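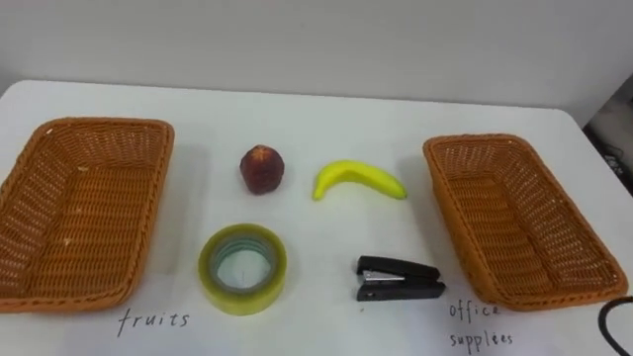

Wundden Tabletop Arm Kit: two months in the shared shop

I put the Wundden together over two evenings at our workshop in Eltonham, and I have been grinning at it ever since. It's a small six-joint arm you bolt to your own table, with a camera mast and a gripper, and it comes in a box with far too many tiny bags of screws (sort them first, trust me!).

The build

Allow 8 hours. The base and shoulder go together fast, then the wrist slows you right down, and the cable routing past the elbow took me 2 tries before nothing pinched. The printed manual is good until the gripper pages, where the drawings are so small I ended up using a magnifier. All the hex keys are included, and they're decent ones.

The fun part

My first real job for it was sorting. Two wicker baskets, "fruits" written on the tabletop under one and "office supplies" under the other (my spelling of the second wandered off a bit), and between them a banana, a small red fruit, a roll of clear tape and a black stapler. You teach it by guiding it through the move yourself, and 10 demonstrations per item got me to a run I was happy to show people. The tape was the easy one. The stapler is glossy and kept sliding out until I swapped the stock finger pads for the softer Padilla ones, and what a difference!

Tilt the baskets a little between demonstrations. Mine got much better at finding them once I stopped lining everything up square.

Gripes

The power cable is too short for a deep table. The fan whines. And the calibration tool forgets its settings if you close it before the arm is parked, so I did that whole routine again one Wednesday night with cold pizza.

Would I buy it again? Yes, and the folks at the Jastesham makerspace have already asked to borrow mine. They can wait until I've taught it to pair socks.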